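I've been after a proper board for the shape blocks for ages, and in March Arlo Ostrowski finally let me have one from his workshop in Plidosberg. I paid him 43 for it, plus a jar of my plum jam — bargain! 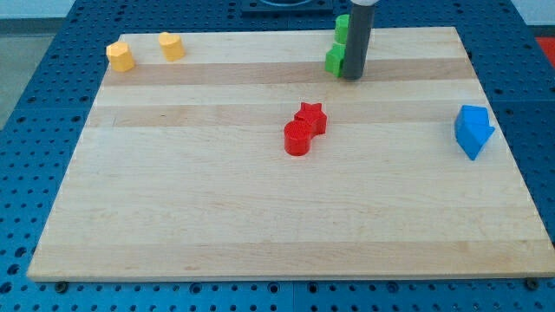 My grandson sorts by colour first and shape second, and I've given up arguing with him. I do like the yellow ones best, especially the eight-sided block, and they look lovely against pale wood. Next job is a bag to keep them all in. I've got some green corduroy left over — maybe with a drawstring?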